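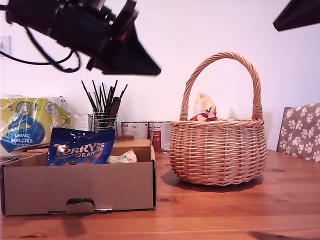
Notes from the open afternoon at Pruitt

Pruitt opened its packing rooms to visitors for one afternoon in April, and I went over from Wemmont with Juniper Rosenthal, who used to pack gift baskets for a florist and wanted to see how other people do it. Entry was free. You sign in at the side door, get a paper badge and are pointed up the stairs.

The building was a shoe warehouse before and still has the wide doors. Parking is on the street. We got there at 1:30 and had no trouble, but by three there were cars all the way down to the corner.

The ground floor is storage, mostly flattened cartons and rolls of paper on steel racks. Rosalind Nakamura, who runs the place, took our group through it quickly. Pruitt sends out 3000 baskets and boxes in the weeks before Easter and much less the rest of the year. The cartons come from Murkodus and the baskets from a supplier in Vikevport. She said the baskets are the hard part to store. They don't stack because of the handles, and she won't buy the kind with a folding handle.

Upstairs is where the packing gets worked out. I had expected a long line with a conveyor, and there is one in the back room, but new sets are tried first on an ordinary wooden table. The basket on it was a round willow one with a thick rim and a tall arched handle, the sort people keep afterward for eggs or yarn. It had a plastic bag in it already, with a red and white wrapper up against the rim. The wood has a good orange-brown color and plenty of grain, and Juniper asked if it was for sale. It is not.

The rule they use is simple. Tall or stiff bags go in at the back under the handle, small things go in front, and nothing should stand so high that you can't get your hand around the handle. Juniper said the florist did it the same way except with tissue first. Pruitt puts tissue in last, if at all.

The low cardboard boxes are for sets that go by mail. A basket costs too much to ship, so the same sort of candy gets laid in a box instead, with the printed side of each bag facing up where possible.

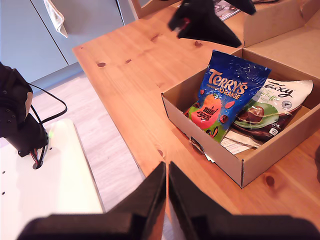 Terry's Chocolate Orange mini eggs are a bag I have only seen in import stores, and I was glad to see them go into a set. The blue is easy to spot against plain cardboard. Bags like that are awkward in a shallow box all the same, as they slide and tip. Rosalind's answer is to let them lean on each other and not fight it. Paper goes flat at the bottom, under the candy.

After that we saw the label room, 200 rolls on pegs, and the loading dock, which was closed. The tour took a little over an hour. Coffee was 2 dollars and there was a table of broken-box candy at 5 dollars a bag. I bought one and Juniper bought two.

There are stairs and no elevator. Children are allowed upstairs if they stay with an adult. Rosalind said the next open afternoon will be in the fall, and the sign-in sheet has a line for your email if you want to hear about it.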